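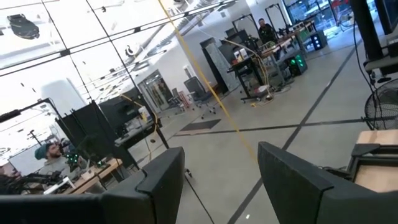
Preparing customer records for transfer to the Umevach system

Last updated: July 19, 2025

Departments at the Stodport office of Clameo must move their customer records to Umevach by the end of October. The steps below apply to any department holding its records in spreadsheets. Records held in Baudry will be moved centrally and should be left as they are.

1. Save a copy of the spreadsheet under a new name and work only on the copy.

2. Remove duplicate entries. Sort by postcode first, then by surname. Where two entries differ, keep the one with the later contact date.

3. Check that every row has a customer number. Rows without one will be rejected on import.

4. Divide the file into batches of no more than 400 rows. The Sales department, with 2,532 records, will need seven batches.

5. Import the first batch and open the error report. Correct any rows listed there – in the spreadsheet, not in Umevach – and import the batch again.

6. Repeat for the remaining batches. A batch of roughly 200 rows may be used where notes fields are long.

Once the last batch has been accepted, compare the total shown in Umevach with the row count of the spreadsheet. The original file should be kept, read-only, until the head of department has signed the transfer form.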